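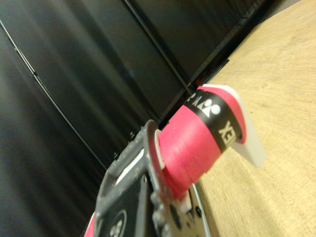
New Grip on the Old Racket

August 2019

I put off regripping my racket all through July. The old wrap had gone slick at the top and was peeling near the butt cap, and I kept telling myself it would last until the end of the summer session at Zanport. It didn't. Two matches ago the handle turned in my hand on a serve and I decided that was enough.

The new one is hot pink. I usually buy white, but white looks gray after nine hours of play and I'm tired of it. The black band with YONEX on it is a good match for the pink, I think.

Taking the old wrap off

Peel the finishing tape first, then unwind from the top down. Mine left a lot of glue behind. I rubbed it off with a dry cloth and let the handle sit overnight.

Putting the new one on

Start at the butt cap with the tapered end and go around once without moving up. After that, pull lightly and overlap each turn by a small amount. I overlapped too much the first time and ran out before the top, so I unwound it and started over. Cut the end at an angle so it lies flat, then tape it down.

I keep the spare wraps in a Kunwood tin with the scissors and a roll of finishing tape. The tin used to hold tea and still smells like it.

The handle feels slightly thicker than before. I'll see how it does next week when we play the Qudah group on their courts. If it's too thick I'll wrap it again with less overlap.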